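Okay, table thread, as promised to the three of you who asked! 1/6

Found a wooden tabletop at the Saltania clearance shed in Brerwood and I am besotted. Paid $108, plus $21 for a tin of hardwax oil. Sanded it on the verandah over one long weekend. 2/6
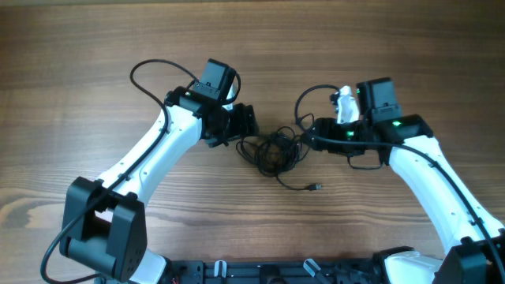
Look at that grain!! Best bit is the dark swirl on the left.

Lavanya Kaimal reckoned I should stain it all one colour. Lavanya, I love you, but no. Honey next to chocolate is the whole point, and the oil brought both up a treat. 3/6

Cost check for anyone pricing one up: the new one I'd been eyeing off was $2,450. I could do the whole house for that. 4/6

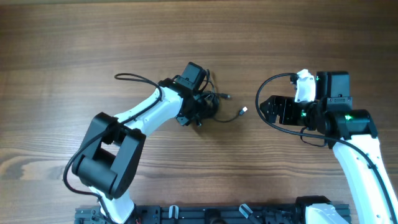
Next job is cable tidying, and I'm weirdly keen on it. I've got a stick-on tray for the underside and a bag of velcro ties. The thin black ones bunched up on the wood are first in line, and that USB plug lying out in the middle is getting a proper home too. 5/6

Second coat tips welcome, especially if you've oiled over knots. Did yours go patchy? I've still got most of the tin left and a free arvo. 6/6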